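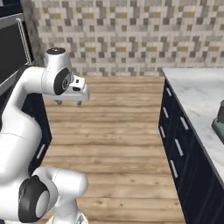 Tirnalden, June 27, 2022

Health Benefits Administration, Handout 6
Reading an outpatient benefit rule without believing it too quickly
Instructor: Arnulfo Henao

Bring this to the next session along with your marked-up copy of the Worano plan rules. Last time we did inpatient claims, where the paperwork is thick and the arguments are mostly over room category and length of stay. Outpatient is thinner and, in my view, worse drafted. The sums are small, so the drafters get lazy, and the same small sum gets refused over and over.

1. What "covered" means

The Worano plan says on its first page that outpatient care is "covered for all eligible members and dependents." Students underline that sentence every year. I wish they wouldn't. It grants very little. To know what a member can get, you need four other places in the rules: the definition of outpatient care, the list of conditions, the list of facilities, and the procedure for claiming. If any one of the four says no, the first page doesn't help.

Look at the definition first. Worano calls outpatient care "consultation, investigation and medication not requiring admission." Fine so far. Then comes the proviso: "when provided for a listed condition at a designated clinic." So the definition has eaten the other clauses. A visit for an unlisted condition is not a refused outpatient visit under these rules. It isn't an outpatient visit at all, and the appeals chapter, which speaks of "refused outpatient claims," arguably never applies to it. I don't know whether the drafter meant that. Read it as though he did.

2. The list of conditions

Most employer plans that offer outpatient care limit it to long-term conditions. The usual defense is that this is where regular treatment does most good. Maybe so. It is also where the costs are easiest to predict, and I would give that explanation more weight than the brochure does.

The Worano list has 28 entries. Some are diseases, some are groups of diseases, and one ("chronic pain, where certified") is a symptom with a condition attached. Things to check when you are handed a list like this:

Is it closed? Look for "including" or "such as." Worano uses neither.
Who can add to it, and do they have to publish the change?
What happens to a member in mid-treatment when an entry is removed?
Does the entry cover complications? A member enrolled for diabetes has an eye problem. The list says "diabetes." Two reviewers can read that in opposite ways, and both will be sure of themselves.

On the last point, the Fatholm plan is better. It names the complications under each disease. It is longer and uglier and I would much sooner administer it.

3. Designated clinics

The rules say members "may attend any designated clinic." Ask how many there are within reach, what hours they keep, and whether they hold the drugs on the list. A designation on paper doesn't fill a pharmacy shelf. Plans report the number of clinics because it is an easy number to report. Fewer report how many prescriptions were filled in full on the day they were written, and when I see that figure missing I assume it was not flattering.

Worano allows a member to buy a listed drug elsewhere when the clinic is out of stock, and to claim the price back. The claim needs a stock-out slip signed by the clinic. Now think about who signs it. The clinic is being asked to certify its own failure, for a form that goes to the office that pays it. Slips are hard to get. Anyone who has worked a claims desk knows this already.

4. Caps and copayments

There are two limits in the Worano rules and they get mixed up constantly.

The first is a per-visit ceiling of 300 on tests. Above that the member pays, unless prior approval was given.

The second is the visit limit: six visits in a plan year for each listed condition. It is per condition, not per person, so a member with two listed conditions has two separate allowances. The rules don't say what to do with a single visit that deals with both. The Worano desk has been charging it against both allowances. I can find nothing in the text that permits this, and nothing that forbids it.

Copayments: none for the employee, some for dependents, in a table at the back. The table and clause 2 of the body disagree about dependent parents. Where a table and the text conflict, look for a clause saying which one governs. There isn't one here. Don't invent one in your answer.

5. Does it save money?

You will read that outpatient cover pays for itself by preventing admissions. The study usually passed around in this course is the Trnka report, which compared members who enrolled in an outpatient program with members who didn't, and found fewer admissions among the enrolled. Please read the methods section before quoting it. Enrollment was voluntary. People who sign up for regular checkups differ from people who don't – they may live closer to the clinic, have easier shifts, or simply be more careful about their health to begin with. The report adjusts for age and sex and nothing else.

It also follows members for a single plan year. Early treatment of blood pressure might well prevent admissions, but I wouldn't expect most of them to have been due in the first twelve months. If anything, a new program may raise admissions for a while as doctors find things that had been missed. The report doesn't discuss that.

None of this means outpatient cover is a bad idea. I think it is worth having even if it costs more. My complaint is with selling it on a saving that hasn't been shown, and then cutting it when the saving fails to turn up. That happened at Fatholm in November, when the renewal papers called the program "underperforming" against a target nobody in the benefits office could source.

6. Written work

Take the dependent parent problem from section 4. Write a decision letter to the member, one page, plain words. Say which rule you applied and quote it. If you think the rules are unclear, tell the member so and say how you resolved it. Letters that say "as per scheme norms" will be handed back unread.

Then write a short note to the plan's drafter proposing a fix to either the table or clause 2. Pick one. Changing both is how the last version got like this.

Reading for next time: Worano rules, appeals chapter and the forms at the end. The forms ask for two documents the rules never mention. Find them.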